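Building Your First Kitchen Scene for the Stirnside Student Challenge
Posted Dec 11, 2018 by Tobias Kowalczyk

Welcome back, Fledow robotics club! Last time we got the simulator running on the school laptops, and now comes the part I've been looking forward to all semester: putting an arm in a kitchen and giving it stuff to grab.

Before you start, pull the newest copy of the Plurine object pack. It has 577 models in it now (yes, there really is a gas pump) and the old version won't load the bread. Then open the starter project and follow along.

1. Load the arm and park it at the back edge of the counter. Turn on collision for the countertop right away. If you forget, the gripper will sail straight through the marble the first time you send it down.

2. Drop in your objects. Start with things that lie flat and have a clear long side, like the spatula. Add a phone next to it so your planner has something it must not touch.

3. Fill the room. Go wild with this one! Wheelchairs, bottles, cake, whatever you like. The judges at Stirnside love a messy room, and a detector trained on a bare table falls apart the minute you show it anything else.

4. Set up two views and save both. Keep the phone and spatula in each one so you can compare them side by side when you're checking positions.

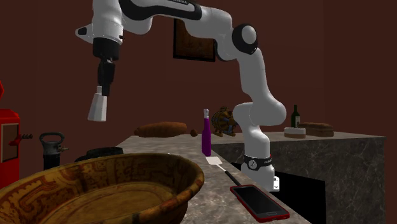
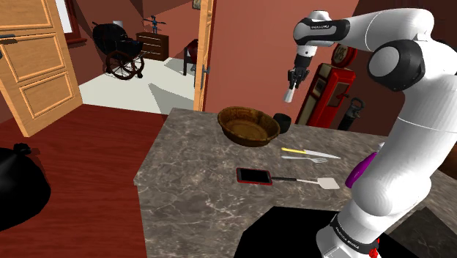 Two views of the kitchen, each with the arm, the red phone and the spatula on the gray marble.

5. Open the Pace panel and set the arm speed to 290. I know, I know, it goes so much faster! But at full speed the light objects skid when the fingers close, and you'll spend your whole meeting chasing a fork across the floor.

6. Write your approach move. Stop with the fingers pointing straight down over the target, wait half a second, then lower. Save the pose above the target under its own name, because you'll come back to it after every grasp.

7. Run it 5 times with the objects nudged a little each time. If you get a miss, look at the gripper angle first. Most of ours came from a wrist that was a few degrees off.

Teams of up to 6 can share one scene file, just put your initials in the name so we don't overwrite each other. First rounds are in February, and I can't wait to see what your kitchens look like. Next up: opening the cabinet doors!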